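Folding T-Shirts for a Shallow Drawer

Posted by Hatice Soylu
Filed under: Laundry, Storage

These instructions cover short-sleeved cotton T-shirts stored upright in a drawer, so that each shirt presents one folded edge to the top. The method works for adult sizes from small to extra large. Children's shirts need one fold fewer, as noted in step 7.

What you need

A flat table or counter at waist height, wider than the shirt is with its sleeves spread.
A ruler or a strip of cardboard cut to the inside height of the drawer.
A drawer divider (optional). I use the Momska insert, which is open at the top and can be cut with scissors.

Before you start

Shirts must be fully dry. Cotton that is damp at the neckband or underarm seams will smell stale after a few days in a closed drawer. Check the seams by hand; they dry last.

Sort by fabric weight. Heavy shirts and thin shirts fold to different thicknesses and do not stand well side by side. Put anything that isn't a T-shirt in a separate pile.

Finding the neckline

A shirt that comes out of the basket in a heap should be opened from the collar. Locate the ribbed neckband first, then the care label or size label if there is one. Labels are not always sewn in at the neck, so check the depth of the neckband as well: on most shirts the front is cut lower than the back. Hold the shirt by both shoulder seams and let the body drop. Shake it twice, downward. Pulling on the hem to straighten the body stretches the hem stitching and should be avoided.
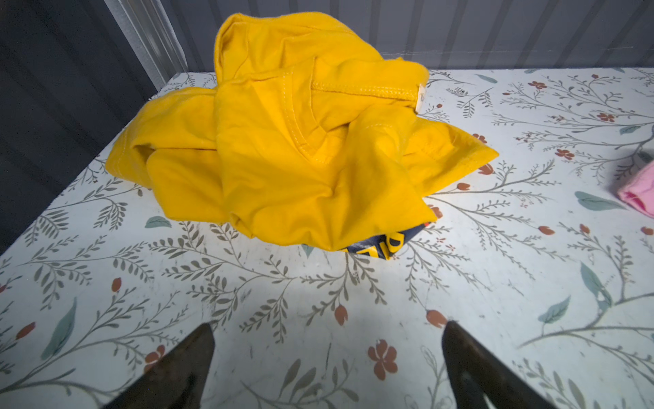
Should a T-shirt be turned right side out before folding?

Turn it right side out before folding, unless the print is thick and tends to stick to itself. Shirts with a heavy rubbery print can be stored inside out with a sheet of plain paper between the front and back.

Folding

1. Lay the shirt face down with the neckline away from you. Smooth it from the center toward the side seams.

2. Fold the right side in to the middle of the back. The fold line should run from the midpoint of the shoulder straight down to the hem.

3. Turn the sleeve back on itself so that it lies inside the folded edge.

4. Repeat steps 2 and 3 on the left. You should have a long rectangle of even width.

5. Bring the hem up to just below the neckband. Leave the neckband itself uncovered, or the bundle will be too thick at one end.

6. Fold the rectangle in thirds, starting at the folded end.

7. Check the height against the ruler or cardboard strip. If the bundle is too tall, open step 6 and fold in quarters. For children's shirts, skip step 6 and fold in half.

8. Stand the bundle on its edge. If it falls open, the folds in step 6 were too loose.

Loading the drawer

Place the shirts in a row from front to back with the last fold facing up. Fill the row until the shirts support each other but one can still be removed without lifting its neighbors. In a half-full row, use a bookend or a rolled towel to take up the slack.

Dark shirts with similar prints are hard to tell apart once folded. In that case, fold with a corner of the print showing on the upper edge.

Revised January 7, 2023: step 7 now includes the quarter fold, following a correction from Boris Obradović.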